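Chapter 4
Foams and Other Cellular Materials

Learning goals
Explain the difference between open-cell and closed-cell foam.
Relate the density of a foam to its stiffness.
Predict how surface shape changes the way a foam feels under load.

4.1 What Makes a Foam

A foam is a solid with gas spread all through it. The solid part may be a plastic, a rubber, a metal, or even bread dough that has been baked. What these materials share is a structure of small spaces, called cells, divided by thin walls or struts.

In a closed-cell foam, each cell is sealed off from its neighbors. Gas stays trapped inside, and water has a hard time getting in. Life vests and pipe insulation are made this way. In an open-cell foam, the walls have gaps, so air and water can move from cell to cell. Seat cushions and bath sponges belong to this group.

Most of the volume of a soft foam is gas. A cushion foam made at the Fleslow plant in Civton, used in several problems in this chapter, is 9 percent solid by volume. Squeeze a block of it and the struts bend first. Only when they touch each other does the block become hard to compress any further.
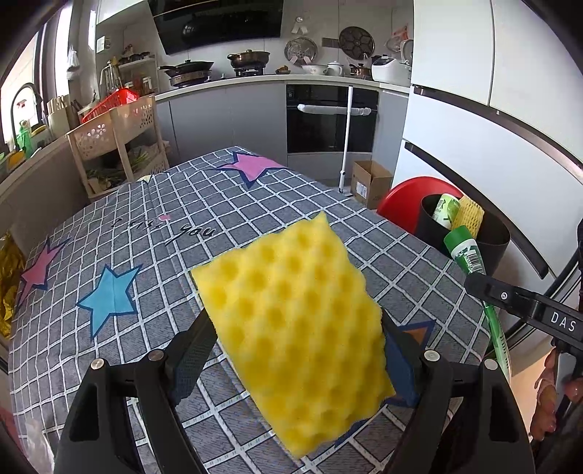 Surface shape matters as well as cell type. A flat block pressed against a wall meets it over its whole face at once. Cut the same foam into an egg-crate pattern, like the rounded bumps and hollows on the yellow sponge, and only the tops of the bumps make contact at first. The load needed to begin flattening the surface is smaller, and it rises as more of each bump comes into contact. Packing foam and mattress pads use this effect. Section 4.2 shows how to measure it with a simple compression test, in which a sample 80 mm thick is loaded in equal steps.

Key terms: cell, strut, open-cell, closed-cell, relative density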